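Caderno de ateliê – fevereiro, entrada 126

Retomada da série dos painéis grandes para a exposição na Travoswood. Manhã inteira a preparar suportes. Lixei os dois painéis de bétula que ficaram da outra série, primeiro com lixa 120 e depois com a 240, e dei três demãos de gesso acrílico cruzadas. O painel menor empenou um pouco no canto superior direito. Pus peso em cima e deixo ficar até amanhã. Se não assentar, levo uma travessa por trás.

Testes de carvão sob acrílico. O carvão de videira continua a levantar quando passo o meio fosco, mesmo com duas camadas de fixador. O prensado aguenta melhor, mas perde o cinza médio, que era justamente o que eu queria na faixa de baixo. Fiz quatro tiras:

tira A: videira, fixador uma vez, meio fosco a pincel. Borrou tudo.
tira B: videira, fixador duas vezes, meio fosco a pincel. Borrou menos, cinza sujo nas margens.
tira C: videira, fixador duas vezes, meio fosco pulverizado e diluído. Boa. Ficou granulado, gosto.
tira D: prensado, sem fixador, meio a pincel. Preto fechado, sem passagem.

Fico com a C. O pulverizador entope com facilidade, é preciso passar água logo a seguir, e não no fim do dia como fiz da última vez.

O pastel fica para depois do acrílico seco. A Rukhsana Bangash passou por cá à hora do almoço e acha que o pastel seco por cima da faixa ocre vai parecer um acrescento. Pode ter razão. Ela sugeriu esfregar o pastel com um pano ainda no gesso e deixar o acrílico comer parte dele. Vou experimentar num retalho antes de mexer no painel.

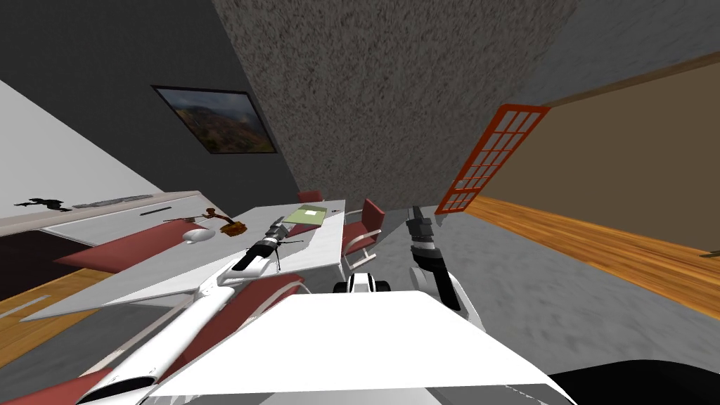

Paleta da segunda série, ainda por fechar. O ocre da Memlow que comprei em bisnaga é mais transparente do que o antigo e precisa de um pouco de branco de titânio para cobrir o cinza. Com o branco, arrefece demasiado, e aí tenho de o corrigir com terra de siena. Para o verde da margem direita misturei três versões e nenhuma serviu, todas puxavam ao amarelo. O que procuro é o verde pálido do livro ou pasta que está ao fundo da mesa branca, com a etiqueta branca pequena na capa a fazer de respiro. Tentei lá chegar com verde de crómio, muito branco e uma ponta de cinza neutro. A terceira tentativa ficou perto, anotei a mistura no verso da tira C. Falta ver como seca, os acrílicos desta marca escurecem sempre.

Formatos. O painel grande mede 126 por 84 cm, o que me obriga a refazer o desenho da faixa central, pensado para um quadrado. Experimentei duas reduções em papel vegetal. Na primeira, a diagonal sobe depressa demais e a metade esquerda fica sem assunto. Na segunda, baixei o ponto de partida e abri o ângulo. Funciona melhor, mas a mancha escura do canto pesa. Talvez a corte com uma linha de pastel claro, ou a deixe como está e aclare o que a rodeia.

Materiais. O papel da Ghauri chegou, 12 folhas, gramagem certa (480). Uma vem vincada, serve para testes. Faltam pincéis chatos largos, fita de papel e carvão prensado. Pedir à Citov juntamente com as molduras para não pagar dois transportes. O orçamento das molduras ficou em 1037 com vidro. Sem vidro não arrisco, por causa do pastel.

Fim da tarde: segunda camada de cinza no painel grande, rolo de espuma, pouca tinta. Ficaram marcas de emenda no terço inferior, visíveis só com luz rasante. Lixar ao de leve antes da próxima.

Amanhã:
– ver o empeno do painel pequeno
– retalho com pastel esfregado no gesso
– comparar o verde seco com a mistura fresca
– responder à Travoswood sobre a altura de montagem – pedem a linha de centro a 1,50 m e eu prefiro mais baixo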